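Clemska Covers – read me first

Hello! You've found the folder where I keep my notes on fantasy and romance book covers, which I started because I could never remember which one had the dragon on the spine. 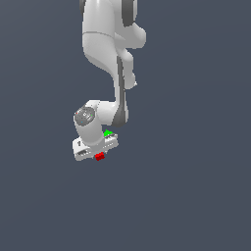 So, what's in it? One big spreadsheet (covers.csv) with 4,000 rows, one per edition, and a smaller one (reissues.csv) for books that got a new jacket later on. Of the big lot, 2,000 are young adult, and those are the ones I've been fussiest over.

Each row has the title, the publisher, the year, the main colour, and a column called "figure" that says whether there's a person on the front. Headless ladies in ballgowns count as a person. I went back and forth on that for ages!

There's also a "swoon" score out of 5. It's only my opinion, so please don't build anything serious on it (though I stand by every mark I gave the Cinditero series, even the paperbacks).

Things to know before you dive in:

Colours are typed by hand. I say "teal" far too often.
Years before the Katayama reprints are a bit shaky – check them if they matter to you.
Blank means I haven't looked yet. It doesn't mean no.
The Lemberg editions are in their own tab, with around 16 still missing a publisher.

No cover scans in the download, sorry, just the words. The artwork belongs to the people who made it.

You're welcome to use the spreadsheets for anything you like, and a link back would be lovely. If you spot a mistake, open an issue and I'll get to it, usually on a Sunday with tea.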